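The Kivcombe Money

I'd been in the job 17 days when Satish Warrier put his head round my door and asked how I felt about spending money. I said I felt wonderful about it, thank you. He said good, because I had £3395 to finish the picking cell and the form had to be in by Wednesday.

Now, if you've never bought kit for a robot, £3395 sounds like a holiday and a new sofa. It isn't. It's a set of finger pads, a couple of trays with opinions about delivery dates, and a man called Ibsa Jemal from Skivus on the phone telling you that carriage is extra. I wrote the number at the top of a clean page anyway and drew a box round it. My mum always did that with the Christmas money and we never once went without a pudding.

The rest of the page was Robel Gudeta's fault. Robel ran the arm, and he'd been saving up wishes since before I arrived. He wanted a second camera. He wanted better lights. He wanted the Pillix fingers, which came in a nice case and cost more than my car.

"What's wrong with the fingers we've got?" I said.

"Come and see," he said, so I took my tea and went to see.
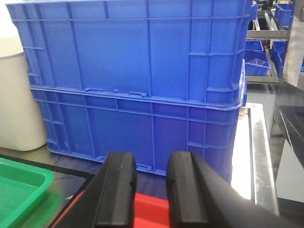 My first rule of budgeting, which I made up on the stairs, was never to buy anything you can't point at. I asked Robel to point. He pointed at the black pads, then at the pair of blue crates one on top of the other just past them, and began a long speech about grip. Crates with ribs all over the sides are a pain, he said, and every new crate shape meant another afternoon of fiddling. I asked how many crate shapes we were planning to have. He went a bit quiet. It's a lovely question, that one, I've used it loads since (try it with mugs).

So the Pillix fingers went on the "next year" list, and Robel went off to make himself a coffee without offering me one, and I sat down on an upturned box with my page and felt like a proper manager for nearly a minute.

Then Berhanu Negussie turned up. Berhanu did the floor, meaning where things stood and who fell over them, and he had a drawing. It was a beautiful drawing! He'd done all the walkways in orange pencil. His view was that we could have every gadget in the Skivus catalogue and it wouldn't matter a bit if the parts weren't where the arm could get at them, and would I please keep back enough for trays, spare bins and a bit of shelving before Robel had the lot.

"He's already tried to have the lot," I said.

"He always tries," said Berhanu, quite fondly.

We went through it line by line. Trays, fine. Spare bins, fine. Spare pads, two sets, because I'd heard Robel on the subject of worn pads and didn't fancy hearing it again in August. Each time I wrote a figure down Berhanu breathed in through his teeth, like a plumber looking at someone else's boiler.

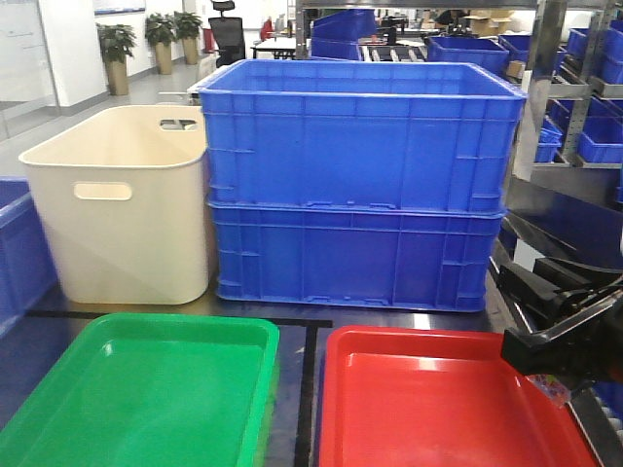 Should you spend the last of the money on spares or on something new? Spares first, every time, and only then whatever's making eyes at you from the catalogue.

That was Lensa Moges's answer, I should say, and I pinched it. Lensa did the accounts over at Kivcombe and I rang her at ten to five in a bit of a state, having added the column up and got a different total each go. She had me read it out to her slowly. I'd put the carriage in twice. Once she'd taken one of them off I was £91 under, and I can't tell you how rich I felt. I nearly bought the whole office cake.

"Don't tell Robel," said Lensa.

I told Robel. I'm not made of stone, and he'd finally brought me a coffee. He had the £91 spent before I'd found a spoon: a little bracket he'd seen, and some sort of clever cable tie. Berhanu heard us from the far side of the room and came over with his drawing held out in front of him like a tray of drinks. 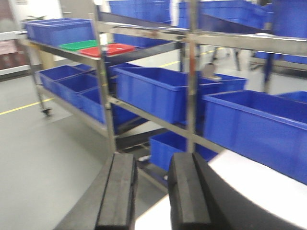 What Berhanu wanted was labels, and the argument about labels lasted longer than the one about the Pillix fingers, which were thousands. Robel said the arm didn't read labels. Berhanu said he did, and so did everyone who had to fill the thing. I looked at the steel shelving, blue bin after blue bin on every level, and tried to imagine being sent to fetch something out of "the blue one". The green tray and the red tray I could have found in my sleep. I crossed out the bracket.

Robel took it well, considering. He asked if he could have the clever cable ties if there was change from the labels, and I said he could, and he shook my hand on it, very formal.

I typed the form up that evening and sent it to Satish with the total at the bottom in bold. He rang me at home while I was doing the potatoes.

"This is exactly £3395," he said.

"Yes," I said, terribly pleased.

"Did you put the VAT on?"

I turned the potatoes off and went to find my pencil.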